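Ticket: Gripper budget, cabinet drawer station
Opened by: Said Naciri
Assigned to: Hatem Shawky
Status: Waiting on quote

Said Naciri, 9:10
We need a decision on hand-held grippers before the April order closes. The request is for 8 units from Clutport. Purchasing at Nesthorpe has asked why we can't get by with 5. Drawer work on the wooden cabinet is the main use for now.

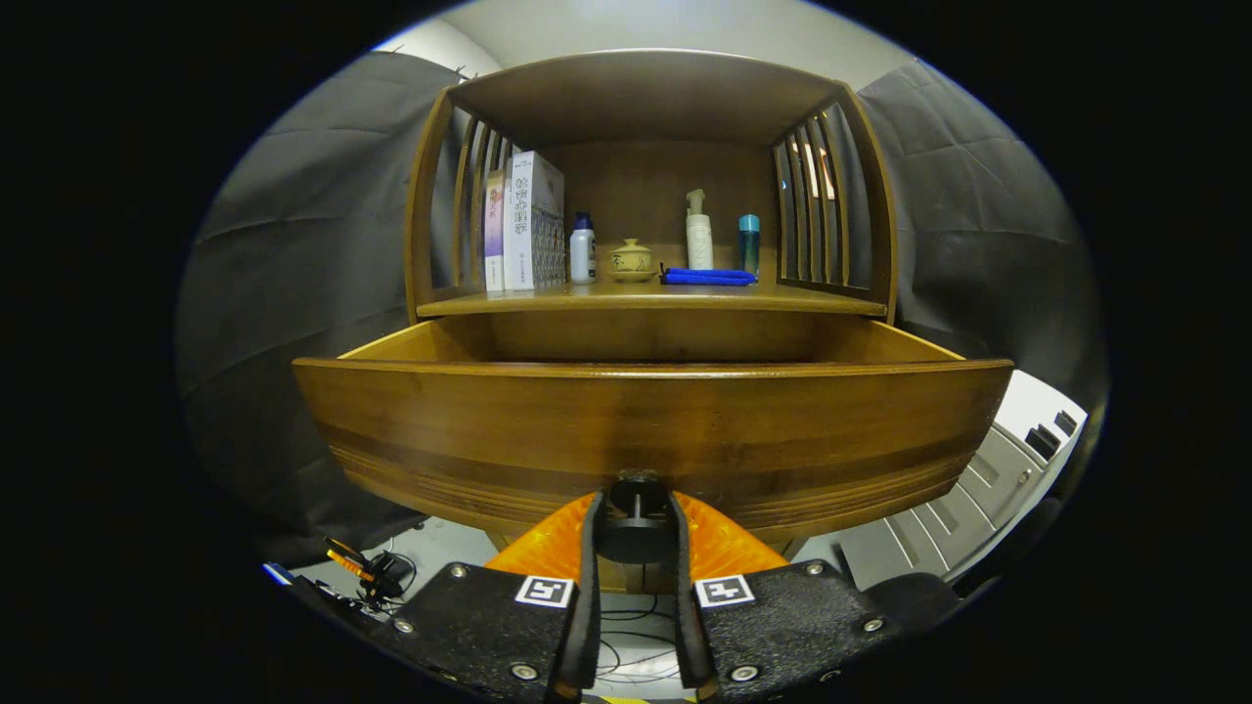

Finger pads are my other worry. The Mindeck plan has a line for the grippers and nothing for wear parts. Can we add spare pads to the same order, or does that need a new request?

Hatem Shawky, 10:25
Same order is fine if the total for spares stays under 600. I went through the parts log and we used 47 pads last year across all stations. I would buy half that now and the rest after summer.

On the unit count, 5 covers the stations we have. The other three were for the Bouzid site, and that site has no start date yet.

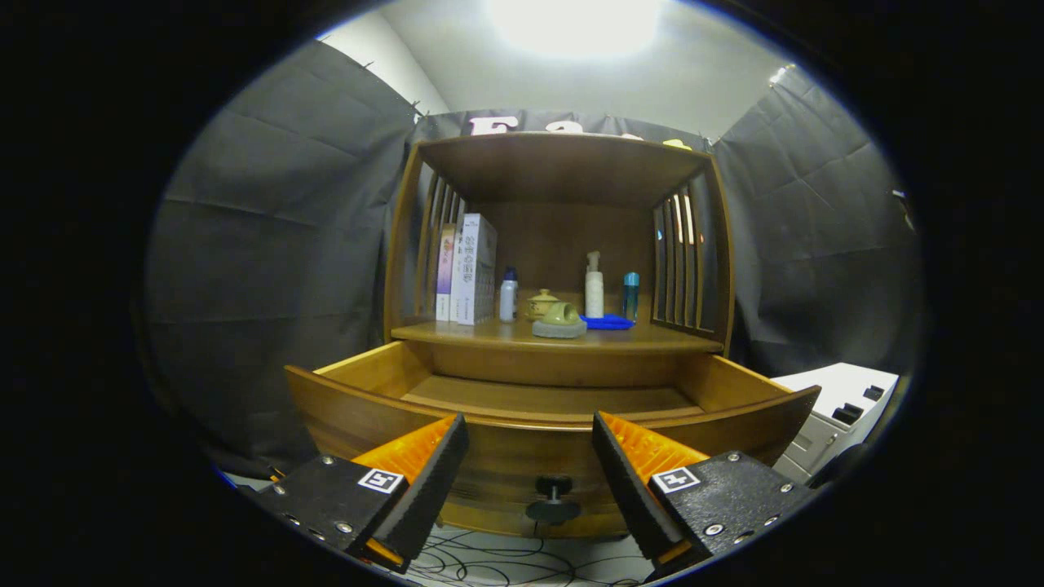

I'd also like a price for replacement marker tags. They should be listed separately from the fingers so we don't have to buy a full set when one tag gets scratched.

Said Naciri, 11:40
Agreed on 5. Changed the request and added two lines, one for pads and one for tags. Moved the Bouzid units to next year's plan.

Hatem Shawky, 13:05
Sent to Clutport. Leaving this open until the quote comes back.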